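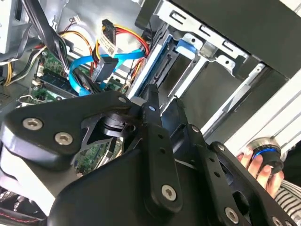
The open case of a desktop computer, with its cabling and motherboard.

The market town of Brirngate has begun a scheme to keep older office computers in service for longer. Under the arrangement, local employers hand over desktop machines they no longer require, and the Barkmont Trust passes them on to schools, libraries and households without a computer at home.

The Trust received 525 machines in its first year. Of these, 163 went to families with children of school age. Others were placed in reading rooms and village halls, where residents may use them free of charge until eight in the evening.
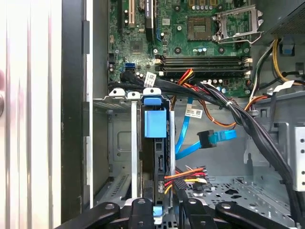 Demand has been strongest among those returning to study. Doğukan Gökçe, who directs the programme, attributes this to the number of college courses which now require written work to be submitted online. A telephone, he notes, is a poor tool for a long essay.

Donors are asked to remove their own records before collection. The Trust then erases every disk a second time and issues a signed certificate. Zamfir, a local accountancy practice, gave 80 desktops in February and has undertaken to do so again when its offices are next refitted.

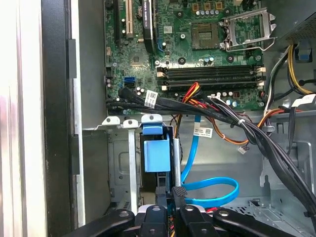

Who may apply for a computer?
Any resident of the district who receives help with rent or council tax may apply, as may any registered charity. Forms are held at the library desk.

Recipients pay nothing for the machine itself, although a refundable deposit of £100 is asked of organisations. Tirta Subramaniam, head of adult learning at Skolix College, regards the deposit as fair but would like it waived for the smallest clubs.

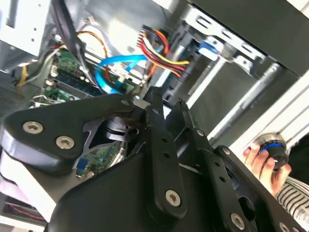

The question of storage remains open. The Trust's present lease on the former corn store ends next spring, and the district council has offered two other buildings, neither of which has a loading bay. Colm Gallagher, who chairs the Trust, expects the board to reach a decision before the new school term.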